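Notebook > Workshop > Prakatero coat drive

May, 4:30 pm

Labels for the coat drive came back from Stelier this afternoon. 1000 in the box, two sizes mixed together. Spent the first hour sorting them on the side bench and still have the small ones to do.

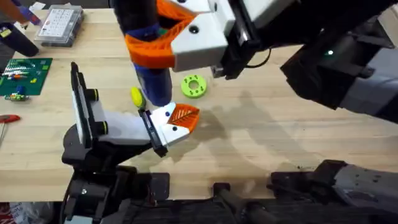
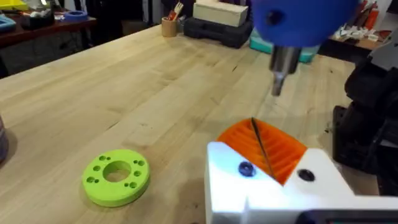 Mending

Bins 1 and 2 are finished. Of the 90 kids' coats in bin 1, 16 needed a new zipper pull and the rest only wanted a brush and a label. Bin 2 is mostly adult sizes, so it goes to the Parsa shelter and not to the school handout.

The key ring pulls work fine on the metal zippers. On the plastic ones they twist and pop off, so I went back to cord with a double knot. Cord ends need a touch of the lighter or they fray. Did that by the open door.

Two coats had torn lining at the armhole. Patched one by hand. The other is too far gone — kept the buttons and the hood.

Pickup

Datport lent us their van again. It only takes the rolling racks if the shelf is out, and the shelf bolts are stiff, so bring the long wrench. Load school coats last, they come off first.

The handout is in the gym this time, side entrance. Tables are there already. We need our own hangers.

Still to do

- finish sorting small labels
- wash the four coats in the blue bag, cold, no softener
- ask Stelier if they will take back the misprints (almost a full roll)
- size signs for the racks, bigger letters than last year
- more black cord

Gloves are still short. Plenty of hats.

Prakatero Workshop notes | Contact | Back to top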